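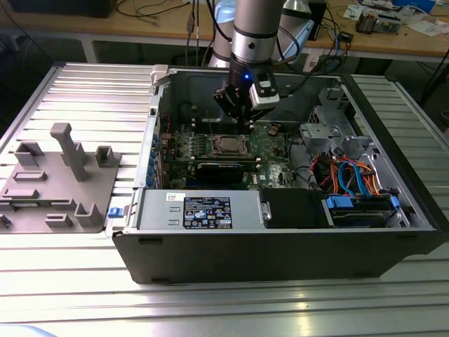

Week 6: Reading a production company's credits page

Notes for the Saturday group, Sat 22 February. Bring the Varketti reel list, printed.

Most of you wrote in your responses that Varketti "is known for emotional storytelling." Says who? Varketti does, in the first line of its own page. Before you repeat a claim like that, find out what the company did on the job. "Produced by" can mean it hired the director and ran the shoot. It can also mean it lent an office for two days.

Look at the awards line too. "Shortlisted" is doing a lot of work there. The Ristis festival shortlist last November had 207 titles on it, out of 248 entered. I would not put that on a poster.

Then the Wemell spot. The page calls it a film by Gaspard Masson. The end credits give him second unit, and the director is left off the page altogether. Maybe there's a good explanation. I haven't heard one.

Caption style for your write-ups: short, plain, no adjectives.
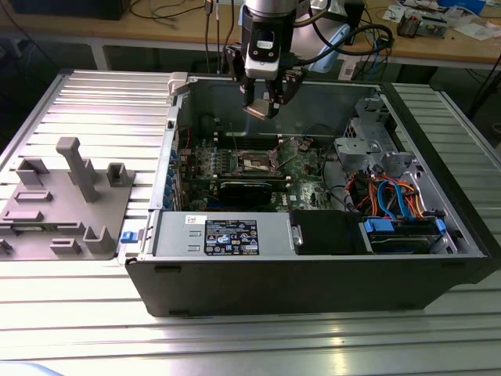
Open desktop tower and gripper, side panel off.

For next week

Pick one commercial from the Thakur list and trace three credits back to a source the company didn't write. View counts are not a source. 100 words per credit, and if you can't confirm one, say so and leave it at that.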